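The long table, and what lives on it

I have been thinking in January about tables. It is maybe a strange subject for a blog, but I spend more hours at our workshop tables than in my own kitchen, so I think I can write one post about them.

When I came to the Gralthorpe building, two years ago, I had one desk and one drawer. The drawer did not open completely. Everything I needed was in a bag and every evening I carried the bag home again. Diarmuid Dolan, who had the place next to me, told me that I would stop carrying the bag after one month. I stopped after one week, because of my back.

After that the things started to stay. First a cable, then the charger for the cable, then a cup. A cup is the beginning of everything. When you leave a cup on a bench, you have said that you come back tomorrow, and other people start to walk around your place and not through it.

Now we are five people who share the room and we have many tables, most of them wooden and none of them bought together. Some are light, one is more orange and lower than the others. I like this low one very much. Jitendra says it is too low for working, and he is right if you stand, but if you sit on a small stool it is perfect for little screws and metal parts. You have them almost under your nose. Also when something falls from a low table it does not roll so far. I have lost fewer things since I moved my small parts there, and I have also stopped to buy the same screws two times.

The tidying question came up after the holidays. We were all away for some time, and when we came back I saw the room with fresh eyes, like a guest. It was not dirty. It was only full. Naveen Grewal made tea and we stood with our cups and looked at it, and she said we should take one afternoon and decide for each thing where it lives. "Where it lives" is her expression, and I have started to use it at home too, my son is already tired of it.

So we did this. We began at two and wanted to finish at five, and we finished when it was dark.

The rule was simple. You take a thing in your hand and you ask loudly whose it is. If someone answers, this person must say where it lives. If there is no answer, the thing goes in a cardboard box, and the box waits until the end of the month. I was sure that the box would be full very quickly. In fact the first thing in it was my own measuring tape, because I was outside on the telephone when they asked. I got it back, but Darragh made me sign for it.

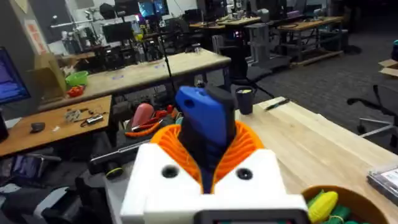 The most difficult category for me was not the tools. A tool has a natural place, next to the other tools, and if you don't agree you can discuss for five minutes and then it is decided. Pliers with red handles, for example, we have always kept near the bags, because you want them when you go out to a customer, and you want them also when you come back. It is not a logical place. It works, so we left it.

The difficult things are the ones that are not tools and not trash. We have a woven basket with toy vegetables on the light bench. There is a corn cob in it and something green. I asked two times if it should go to a shelf, and both times I got a very clear no. It seems the basket lives on the bench. Okay. I have no argument against it, and I admit that the yellow color is nice to see in a winter month, when everything outside the window is like wet paper.

Then bowls. I do not understand why a room for work collects bowls, but it does. Akash Dwivedi washed all of them that afternoon and put them to dry on a towel, and after one hour each of them was again on some table with something in it. I am guilty here. A bowl is simply better than a box with a cover when you are in the middle of a job. You can put your fingers in without looking. For storing I use the clear plastic cases, with a white label on each, and I write on the label by hand. Naveen has a machine for labels, from Asetti, but I find that I read my own handwriting faster.

About cables I have only one piece of advice, and it is from Diarmuid. Do not sort the cables on the same day as the rest. We tried it. There were 113 of them (Jitendra counted, I would never do it), and by the time we had them all on the floor we had no energy to decide anything. In the end we put a rubber band around each of the good ones and the others went back as a ball into the Pollard crate where they came from. The ball is waiting for us. Already some cables have escaped from it and one has come back to my low table, all tangled, with its small connector on top.

What has changed after this afternoon? I can say a few things. The long pale table in the middle is now shared, this was decided by everybody, and the rule is that you may put things at the ends but you leave a free place between them where a second person can work. The pens have a home, although I still find one lying on a bench almost every morning, and I think it will always be like this. The shelf under the monitors was measured, and Darragh will make a second one from the old Shakya boards, 20 millimeters thick, which have been standing behind the door since before my time.

We also wanted to buy a proper cabinet with drawers. I looked at several and the one we liked costs 600 with delivery. We talked about it for about two days and then decided to wait until spring. I was a little disappointed, but I also know myself. If I have drawers, I will fill them, and then I will not see what I have. On a table you see it. It is maybe ugly but you see it, and your hand goes to the right place even when you are thinking about another thing.

My mother had the same way in her sewing room. She had a big table from a school, and on it everything was lying open, the scissors, the chalk, the buttons in saucers. We children were not allowed to move even one button. At the time I thought it was disorder. But she could find a particular blue thread in the evening with only the small lamp, and I can not find my own gloves in a closet with three drawers.

The cardboard box is still standing there. There is one week left and in it are a key without a lock, half of a hinge, and one very good screwdriver that all of us want and, because of the rule, none of us may claim. Akash has suggested to draw lots. I will bring the paper.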